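Category: Workshop Notebook / Vestments and Altar Linens

Tuesday, September 8, 2020

Entry for the Plitetville parish workshop. Work continued on the inventory of altar linens transferred from the former chapel at Oyewole. The register received with the boxes lists 269 pieces. After the morning session, 147 had been matched to their register numbers. The remainder are to be entered before any item is released for use at Mass.

Purificators and corporals are being recorded separately. The earlier register placed both under "small linens," and the numbers cannot be relied upon to tell one from the other. Where a piece bears an embroidered cross at the center of one edge, the position is noted in the remarks column. Pieces without a cross are entered by measurement and hem width only.

Four albs were set aside for repair. In each case the hem has pulled away at the left side seam, and on register number 244 the neck facing is also worn through. Linen thread from Kundik is to be used for the hems. The cotton thread used in February has shrunk and puckered the cloth on two of the older albs, and that work will have to be taken out. 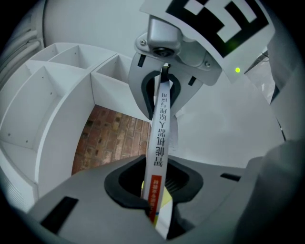 The question of the purple stole was considered again. The lining is sound, but the outer silk has split along the fold at the back of the neck. Colleagues have proposed a patch of matching silk beneath the split, secured with couching stitches. The alternative is to replace the whole neck section, with the loss of the original cross. The patch is preferred for the present. A test will be made on scrap silk first, and no stitching is to be done on the stole itself until the test piece has been reviewed.

Linens that have touched the consecrated elements are to be rinsed first in plain water, and that water poured into the sacrarium, before any ordinary washing. The notice above the workshop sink omits this step and should be replaced.

The Zikaten storage boxes have arrived. The lids fit, but the long boxes are too short for the frontals unless these are folded once. Rolled storage remains the better course. Tubes to be priced.

Outstanding: green burse missing from box list; Oyewole to be asked for the second key.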